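# Submitting a Trope to the Sevlow Wiki: Questions We Keep Getting

Read this before you post in the Launch Pad. It takes five minutes, and Zdenka Radulović will know if you skipped it.

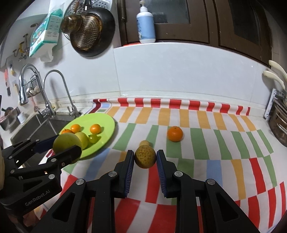

## I noticed a pattern in two shows. Is that a trope?

It might be a coincidence with good lighting. We ask for three examples from unrelated works, and a reboot does not count as unrelated to the thing it rebooted.

## How do I know mine hasn't been done already?

Search. Then search again using the words a different person would use. "The Villain Who Bakes" has been proposed four times under four names, most recently on a Thursday by someone who had commented on the third one.

## Can I name it after a character?

Please don't. We have 155 old pages named after characters, and a reader who never watched *Avar* has no idea what "Pulling a Sabatier" means. (It means faking your own death to get out of a wedding. The page is now called Altar Ego Death, and yes, there was a vote.)

## What happens after I post a draft?

Other editors comment on it, sometimes kindly. When a draft has five approvals and no open objections, you can launch it. Drafts that sit untouched for two months go to the Attic, which currently holds 1,923 of them. You may adopt anything you find up there.

## Do I have to hide spoilers?

On work pages, yes. On trope pages about endings, deaths or secret twins, no, because the page would be one long gray bar. Thierry Perrin once hid the title of the work as well as the twist. We admired the commitment and reverted the edit.

## Is it okay to say a trope is bad?

You can say a work was criticized for using it, and by whom. Your own four paragraphs on why love triangles ruined television belong on the forum, where they will find plenty of company.

## Can I add real-life examples?

No. We tried it. Your ex isn't a work of fiction, whatever he told you about his career.

## Why was my example deleted?

Usually it was one of these:

- It said "pretty much the whole show" and stopped there
- It argued with the example above it
- It began with "Arguably"
- It was about *Clevov*, season three, and that page is locked until January

If none of those apply, ask on the discussion page. Gaëtan Texier and Eugénie Millet handle disputes and don't always agree with each other, so allow a few days.

## Who picks the page quotes?

Whoever gets there first, until someone suggests a better one. Keep it under four lines. Song lyrics go to Séverine Vasseur before they go anywhere else.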